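4.2 Seams between work surfaces

Of all the parts of a shared workroom, the joint between two tops gets the least attention in the literature, and we found it a delight to study. In January we went through the Gernton rooms surface by surface and noted where one section met the next. A joint shapes how people use a top. They line up paper along it, they treat it as a border between one person's half and another's, and they slide things across it all day long. Our survey form, adapted from the Weva checklist, gives each joint its own line and asks for straightness, width and marks nearby (Figure 3).

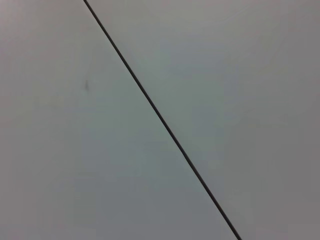
Menon

Figure 3. Dark, narrow line between two pale gray areas, read as a joint. A small smudge lies to one side of it.

The line in Figure 3 stays close to straight and has no breaks, and we scored it "even." The smudge was entered as a single mark. Color was harder! The two sides differ slightly in tint, one a little darker and cooler, and we can't say from a picture how much of this comes from the light. We therefore left color out of the score and kept it as a written note.

The Prernham rooms were surveyed with the same form, which now has 16 entries per surface. What pleased us most was how quickly people there began pointing out joints we had missed, including one under a window that had been on no plan we were given. Section 4.3 takes up edges and corners.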